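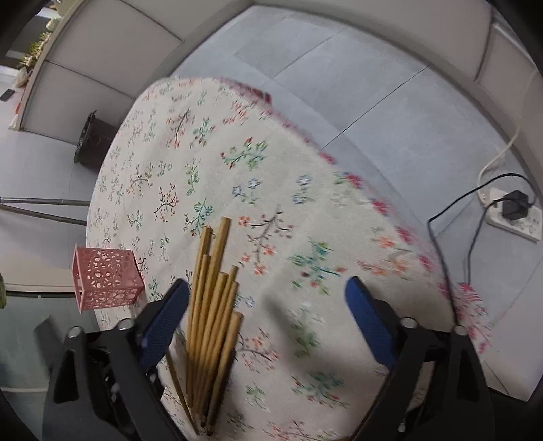
*Bündel Holzstäbchen auf der geblümten Tischdecke*

**13.05.2026**

Zweite Lesung des Protokollentwurfs zur Grenzregelung Prostach/Belard. Vormittags Artikel 1 bis 4, nachmittags 5 und 6. Der Entwurf hat weiterhin 9 Artikel, obwohl Belard im März die Zusammenlegung von 3 und 4 beantragt hatte. Der Antrag ist nicht zurückgezogen, er wurde heute nur nicht aufgerufen. Im Protokoll vermerken lassen.

Artikel 2 (Verlauf): Streckenlänge 252 km in beiden Sprachfassungen jetzt identisch. Die ältere Fassung von Prostach hatte die Flussinseln gesondert gemessen und kam deshalb auf einen anderen Wert. Die Vermessung von Clendex wird als Anlage B geführt und nicht im Vertragstext zitiert. Damit kann die Anlage durch Notenwechsel geändert werden, ohne dass die Parlamente erneut zustimmen müssen. Belard hat das ohne Aussprache akzeptiert, was mich misstrauisch macht. Morgen noch einmal die Schlussbestimmungen darauf durchsehen.

Artikel 4 (entmilitarisierter Streifen): 600 m beiderseits der Mittellinie. Strittig bleibt der Bezugspunkt. Prostach liest »Mittellinie« als Mitte des Hauptfahrwassers, Belard als geometrische Mitte zwischen den Ufern bei mittlerem Wasserstand. Am Unterlauf fällt das kaum ins Gewicht, oberhalb von Barbosa dagegen erheblich, dort läge nach der zweiten Lesart der Zollhof im Streifen. Houshang Ghaffari hat vorgeschlagen, den Begriff im Artikel stehen zu lassen und in einer Fußnote für den Abschnitt Barbosa eine Koordinatenliste festzulegen. Eine Fußnote in einem völkerrechtlichen Vertrag ist unschön, aber zulässig. Ich würde die Liste lieber als Anlage C sehen. Er hat nichts dagegen, will aber nicht derjenige sein, der eine weitere Anlage vorschlägt. Also mache ich es.

Artikel 5 (Beobachter): Mandatsdauer sieben Monate, einmal verlängerbar. Offen ist, ob die Verlängerung die Zustimmung beider Seiten braucht oder nur das Ausbleiben eines Widerspruchs. Der englische Arbeitstext sagt »unless either Party objects«, die Fassung von Belard sagt sinngemäß »mit Einverständnis der Parteien«. Das sind zwei verschiedene Verfahren. Chia-jung Lau hat den Unterschied in der Sprachengruppe schon vor zwei Sitzungen angemerkt, der Vermerk ist aber in der konsolidierten Fassung verloren gegangen. Sie hat ihn mir in der Pause noch einmal gegeben, mit Zeilennummern. Stimmt in allen Punkten.

Artikel 6 (Streitbeilegung) nur angelesen. Der Vorsitz will zuerst die Frage des Schiedsortes bilateral klären lassen. Halte ich für die falsche Reihenfolge, denn vom Ort hängt die Verfahrensordnung ab, und über die wird dann wieder im Plenum gestritten. Kein Einwand von mir, da wir in diesem Punkt nur Berichterstatter sind.

Zur Stimmung: sachlich. Die Delegation von Prostach war kleiner als zuletzt, der Militärberater fehlte. Ob das etwas bedeutet, ist offen. Ghaffari meint, es sei ein Zugeständnis — ich halte einen Terminkonflikt für wahrscheinlicher.

Offen für morgen:

- Anlage C formulieren, Koordinaten nur für den Abschnitt Barbosa
- Synopse zu Artikel 5 mit drei Spalten, Laus Zeilennummern übernehmen
- Änderungsklausel gegen Anlage B prüfen
- Rückfrage an Clendex wegen des Bezugssystems der Höhenangaben, steht im Bericht nur im Deckblatt

Abends zwei Stunden an der Synopse gearbeitet, Spalte 1 und 2 fertig. Für Spalte 3 fehlt die beglaubigte Fassung aus Belard, angekündigt bis neun Uhr.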